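4.2 Sorting into the shallow tray

Work on the white tabletop. Wipe it down first and let it dry – small specks stick to the pieces and end up in the tray. 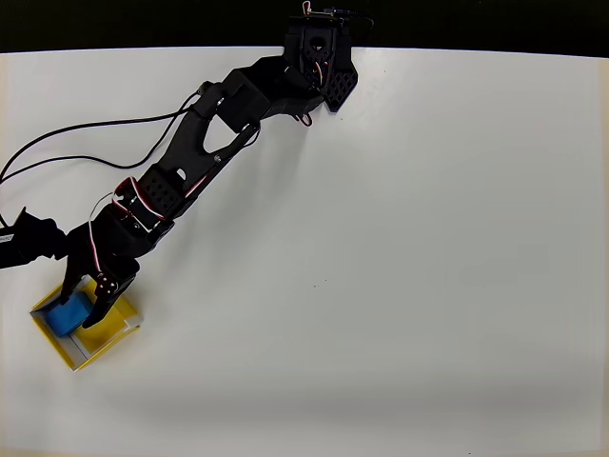 Fig. 7. Blue piece in the yellow tray.

1. Set the tray flat on the table, away from the edge, with clear space on every side.

2. Take one colour at a time. Start with blue, then go on to the other colours in the order given on your Brumdale card.

3. Lower each piece until it touches the bottom of the tray, then let go. Do not drop it from the rim.

4. Leave a gap between pieces so each one can be picked up again on its own.

5. When a colour is finished, write the tray number on the card and move the pieces to storage box 306.

Note: The tray and the box are sold separately. If you are replacing a tray, order part 569 in the same colour – the cards refer to trays by colour as well as by number.

Caution: Do not stack filled trays. The sides are low and pieces will slide out.

Caution: Small parts. Keep out of reach of young children.

For storage box labels, see section 4.3.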